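The Counter at Skadville

Small shops live or die by the bit of bench next to the till. At the Skadville general store it is a plain brown table, and it brings in more than the two aisles behind it.

I spent a morning there in March, and another up the road at Rilberg, to find out how a country store decides what goes where.

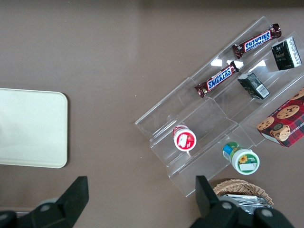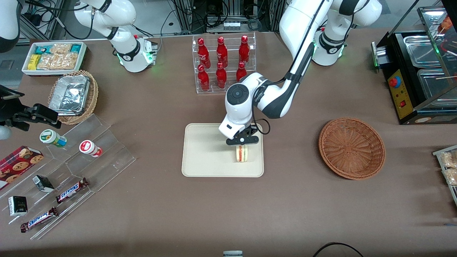
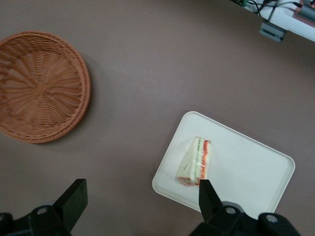
The snack counter is an old idea and a fairly simple one. People come in for fuel, mail or milk, and they leave with something they didn't plan on. What they pick up depends a good deal on what they can see while they're waiting to pay. Chocolate sells best when the name can be read without bending down, so the Snickers bars go in the clear stand with the wrapper facing up, one step apart, and the tartan box of chocolate chip shortbread sits off to the right of them. Clear acrylic suits this job. It shows fingerprints and has to be wiped most afternoons, but it doesn't hide the stock behind it, and the colours of the packets do the work a sign would otherwise have to do.

Drinks follow the same thinking. The red Coca-Cola bottles stand in two tiers, three up the back and three in front. The store used to put out a dozen. Sales didn't change when the number was halved, and the freed-up space went to food. The rest of the drinks stay in the fridge, and most customers who want a cold one know to ask.

Sandwiches are harder. They come from the Langat bakery before seven in the morning, and whatever is left at three in the afternoon gets marked down. The store tried stacking them in a basket and found the bottom ones came out squashed. Now a sandwich goes on a pale tray with plenty of room on every side. A wedge in clear wrap shows its filling at the cut edge, and that seems to matter more to people than the label does.

Baskets still have their place. Round wicker ones are cheap, they hide scuffs, and they'll take a foil container without sliding about. The store bought its lot from Derkadico, a catering supplier that also sells the racks and trays. Fitting out the whole counter came to 400 dollars, with the table already paid for.

Rilberg does it differently. The counter there is crowded to the edges with lollies, batteries and local honey, and the regulars like it that way. Both shops told me they had tried the other's approach and gone back.

The Skadville store opens at six. The pies are usually gone by ten.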